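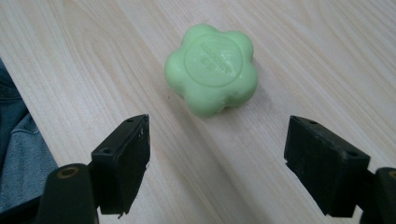 A flower-shaped bar in pale green, with lettering pressed into the medallion on top.

The Soap I Wasn't Supposed to Use

By Jarmila Tichý
2025-01-04

My grandmother kept her good soap in the linen closet, between the pillowcases, and as far as I know she never washed a single hand with it. There were shells and roses in there, and one lemon that had gone the color of an old tooth. If you wanted to get clean in that house you used the white brick by the sink.

So when a friend brought me a green flower soap from a shop in Midcombe last October, I did what I was raised to do and put it in a drawer with my sweaters. It stayed there for weeks. Then I ran out of the plain stuff on a night when I'd been chopping garlic, and I stood there with my stinky fingers, thinking about that lemon, and went and got the flower.

I should tell you I love this thing. It has five fat, puffy petals, like somebody blew a little air into each one, and a round medallion in the middle with tiny letters on it. The green is the green of after-dinner mints (the chalky kind my aunt kept in a glass dish). There's a small nick along one edge now and a few dents, and for a day or so that bothered me more than I'd like to admit.

Molded soap is a funny business. I called a woman who runs a two-room workshop in Sarkdale called Drilitz, and she talked to me for most of an hour while she unmolded a batch. She has 212 molds on her shelves and uses maybe a dozen of them. Flowers sell, she told me, and fish don't, and she has no idea why she keeps making fish. A puffy shape is kinder to the hand than a flat one with sharp corners, but fine lettering is always the first thing to go. "People call me up sad about it," she said. "I tell them to wash their hands."

She also gave me some advice, which I've been following pretty faithfully. Let the bar dry out between uses, on something with slats or ridges. Keep it out of the shower spray. If you really must save a fancy one, wrap it in paper, skip the plastic, and expect the scent to fade anyway. Her own bathroom soap, by the way, is whatever came out of the mold crooked!

I've since bought eight more bars, all different, which is too many for one person with one sink — my sister has already claimed the pear. I cut a scrap of cedar for a dish and it looks terrible and works fine. The flower goes on the table when I have people over, and they all pick it up and turn it around and ask if it's okay to use. I say yes. Most of them still go looking for the pump bottle.

Last updated 2 hours after publication to correct the spelling of Sarkdale.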